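The open day at Skakia cost nothing to get into, and the bus from Tundcombe was free too, so I figured they wanted something. My sister-in-law had signed us both up and then come down with a cold. I went alone, with her name tag in my pocket and mine on my coat.

A young man in a Skakia fleece met eleven of us by the front desk and walked us past a case of trophies. He said the company had put 3,000 hours into what we were going to see. A woman in a red scarf asked whose hours. He said that was a great question and held a door open.

The kitchen demonstration was called Edetti. I had pictured a kitchen. It was a white table against a wall, and a steamer.
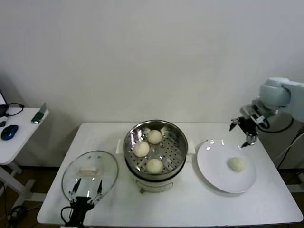
"Edetti is going to serve us lunch," the young man said.

I ran a school cafeteria in Hovland for a good part of my life. On a normal day we fed 300 children between the first bell and the second, and if a bun hit the floor you had another one on the tray before the child knew to cry. So I am a hard person to serve lunch to. I folded my arms and found a spot near the front.

It went slowly. Each bun got its own little trip, with a stop in the middle, as if the arm had remembered something it left at home. The man beside me filmed all of it. His own arm began to shake, and he held it up with the other one.

"Does it know if they're done?" I asked.

"It knows where they are," the young man said.

"I know where they are."

People laughed, and he did too, which I held in his favor. He told us the next version would handle doneness. The next version was coming in November. I asked November of what year, and he looked at his shoes.

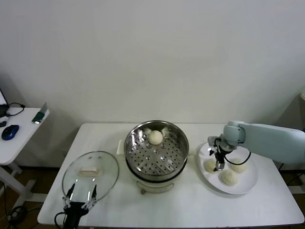
The woman in the red scarf wanted to know the price. He gave a number for the training course only, $3,345 a seat, and said the rest depended on the customer's needs. I had a cook once whose needs were a stool and a radio. She could fill a plate with her back turned, talking the whole time, and she noticed which kids came through the line twice.

"Any other questions?" he said.

I wanted to ask who washed the steamer. I had the words ready. Then I saw that he had a burn on the side of his thumb, a fresh pink one, the kind you get from lifting a lid toward yourself. Every new girl I hired had one by the end of her first week.

"Tip it away from you," I said.

"Sorry?"

"The lid. Tip it away, so the steam goes toward the wall."

He looked at his thumb and then over at the table. He took out a pen and wrote it on the back of his schedule. Then he led us down the hall to see the thing that folded towels, and I went along, because the bus didn't leave for another 33 minutes.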